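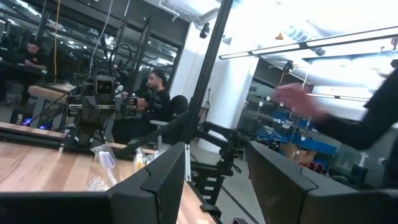 Give it two more years, Viera Slanina tells anyone who asks, and a machine will be able to pack a toiletry bag without a person standing by. She said the same thing in February, and she said it two years before that.

Packing small personal items is one of the jobs that engineers at Stelletti have picked as a test of whether robots are ready for housework. A toothbrush in a clear plastic bag and a small bottle with a yellow cap, also in clear plastic, don't look like much of a challenge. A six-year-old can put both into a pouch. For a robot arm with two stiff fingers, the plastic is the hard part.

Clear film is difficult for cameras. It reflects the ceiling lights, it shows the table through itself, and its shape changes each time it is touched. A robot that has learned what a toothbrush looks like may aim for the handle, close its fingers on a loose fold of bag, and lift. Sometimes the toothbrush comes up with it. Sometimes it slides to the other end of the bag and swings, and the placement that follows is off by the length of the brush.

Stelletti keeps score by the hundred. In the latest round, the arm was given 100 tries at moving a bagged item from the table into an open pouch, and it failed 9 of them. Mereana Paewai, who runs the tests, does not think much of that figure.

"If you dropped your toothbrush on the floor nine times out of a hundred, you'd see a doctor," she said. "And that's with the pouch already open. We open the pouch."

Opening the pouch is a separate project. So is closing it. Zippers need one hand to hold and another to pull, and the two have to agree on how hard. The team has a version that works on one model of pouch, with a large metal pull, lying flat. Paewai would not give a success rate for it.

The training is done largely by people. An operator guides the arm through the motion again and again, and software looks for the pattern in the recordings. For the toiletry task the team gathered 1000 of these runs. Gaétan McIntyre did more of them than anyone else and says the work is closer to data entry than to engineering. His shoulders get sore. He has learned to vary things on purpose, turning the bag over or crumpling it, after an early version of the software would only pick up items that faced the same way.

Shop floors are further along, but less than many people assume. Costigan, which packs travel kits and guest supplies for small hotels, tried two arms on one of its lines last year. Ebony Kingi, the line manager, kept one of them. It moves sealed cartons from a belt to a pallet, all the same size, all day. The other was supposed to fill the kits. It could do it, she said, at a pace that would have put the line behind by midmorning.

"People think we got rid of it because it broke things," Kingi said. "It hardly broke anything. It was slow, and somebody had to stay near it to fix the one that went in crooked. So I was paying for the robot and the person."

The kits at Costigan are still filled by hand. There are 104 combinations of items, depending on the hotel, and the order sheet can change overnight. A new worker is shown a kit once and is up to speed before lunch. Kingi's packers also do a good deal that isn't on the job sheet: they notice a cracked cap, or a bag that didn't seal, and set it aside.

Zistura, a smaller company, is going at the problem from the other side. It wants to change the objects. Its engineers have proposed a stiff tray with a molded slot for each item, so that a robot needs to learn only the tray. Aroha Tapsell, who leads the design work there, says that dishwashers did well because people accepted racks, and nobody expects a dishwasher to reach into the sink. Kingi has looked at the tray. It would add cost to a kit that sells on price, and it takes up more room in a box.

At home the case is harder still. A hotel kit at least has a list. A bathroom counter has a tube with the cap missing, a razor, somebody's earrings and a wet washcloth. Stevine, which sells a robot vacuum and had talked of adding an arm to it, has put the arm on hold. The company says it will return to the idea when a gripper can handle soft and hard things without being told which is which.

Paewai's group has work in that direction planned. The next round of tests drops the plastic for half of the tries, to find out how much of the trouble comes from the film and how much from the fingers. After that comes a softer fingertip, already ordered, and a second bottle with a different cap.

Slanina has asked to be told the results. She travels a lot, and for now she packs her own bag.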